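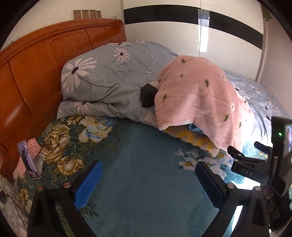

1/ Notes on buying secondhand sheets, after a year of doing it for the guest rooms at Halliday. Long thread.

2/ Big flowers on a teal or dark ground are the easiest to live with. Plain white shows every mark and never matches the next plain white.

3/ Measure the mattress depth first. I bought four fitted sheets in September that would not go over the corners. My fault.

4/ Old labels are often washed blank. Hold the cloth up to a window – if you can see the thin patch in the middle, put it back.

5/ Érica Lins asked about thread count. I ignore it. A tight 200 has outlasted a 541 that pilled in a month.

6/ Wash before you store. Warm, half the usual soap, second rinse. Musty ones get a cup of white vinegar.

7/ I paid $85 for everything in the linen closet, pillowcases included. The two new sets we priced came to more than $100 each.

8/ Worn sheets get cut down. The edges are still good when the middle goes, so two pillowcases per sheet, sometimes three.

9/ Yichen Feng wants the pillowcase pattern. I'll post it when I've redrawn it – the hem allowance is wrong on mine.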